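Wendell Workshop Group, Teaching by Demonstration
Minutes of the December meeting, Telldale site

The meeting opened at 9:30. Minutes of the previous meeting were accepted with one change: the spare fingertip pads were ordered from Mösli, and the earlier minutes gave the wrong supplier.

1. Recordings to date

The group has 196 recordings of the brush and container task, all made with the hand-held grippers. Of these, 23 were rejected on review. Most of the rejected ones had lost tracking on one side for part of the run. It was agreed that a run with a gap on either side will not go into the training set, even if the other side is complete.

2. Handling of long, thin objects

There was a long discussion of how people pick things up with the hand-held grippers. Some close the fingers slowly and adjust the grip, others go straight in. The training lead asked that everyone open the fingers fully before each approach and keep the wrist still while closing.
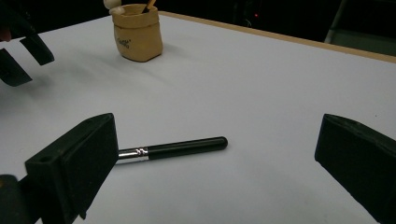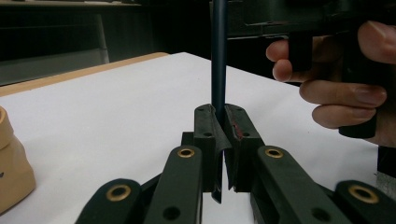 Runs with a pause before closing were easier to label. Two members felt that a fixed pause would teach the robot to wait for no reason. Agreed to ask for a steady pace and leave out any set pause. The written instructions will be changed to match.

Gripping close to the fingertips is allowed. If the object turns in the grip, the operator should carry on and put it right within the same run. Those runs are to be tagged "corrected" and kept.

3. Remote control sessions

The Vavetti remote control station was used for 13 runs. Operators found it slower and more tiring than working by hand, mainly when both arms were needed close together. The group will keep it for checking the trained model and will not collect more runs on it before the next meeting.

4. Storage

Raw video now takes up over 114 hours of the archive. Request to delete the rejected runs was not agreed. They will be moved to the slow drive.

5. Other business

The table height question was put off again. Operators are to note any shoulder or wrist pain on the session sheet.

Actions
Training lead: revise the instruction sheet, section 2.
Data lead: add the "corrected" tag and move rejected runs.
Site lead: confirm delivery of the pads.

Meeting closed at 10:50.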